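Driva will now rent you a hand

Anyone who has wanted a robotic hand but balked at owning one can now have it by the month. Driva, the small rental outfit run by Yesenia Sotelo and Jhair Restrepo, opened bookings in November for a tabletop arm-and-hand kit it calls the Erkilach. The kit ships in a case, sets up on an ordinary table and costs 360 dollars for 30 days, with shipping both ways included. Fingers are covered by the damage waiver. Pride is not.

The sales pitch is modest by the standards of the trade. Driva doesn't claim the Erkilach will cook dinner or fold your shirts. It says the hand will pick up common household objects under the control of an operator, and that most customers will be comfortable with it after 25 minutes of practice. Sotelo calls this "the honeymoon estimate."

Bowls are on the practice list, and they are harder than they look. The black fingers have to settle on a shallow, shiny rim, and one of them may well end up inside the bowl, the way a waiter's thumb ends up in the soup.

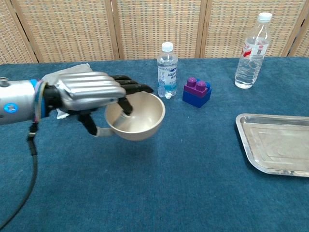
What you get for the money

The rental covers the arm, one hand, the control gloves and a printed manual that Restrepo wrote himself and describes as "mostly warnings." Customers supply the table, the bowls and the water bottles. A second hand can be added for a fee, though Driva suggests mastering the first one before anyone tries applause.

Support comes by phone from Kalkidan Abdella, who answers until 3 in the afternoon. Her most common piece of advice so far is to slow down. Her second is to put a cloth on the table, as metal dropped on bare wood makes a sound that carries through the whole house.

Driva has three kits in circulation and a waiting list for all of them. Sotelo says more are on order and should be available early next year. Renters who want to keep theirs can apply half of the first month's fee toward the purchase price, a figure the company will give you over the phone, preferably while you're sitting down.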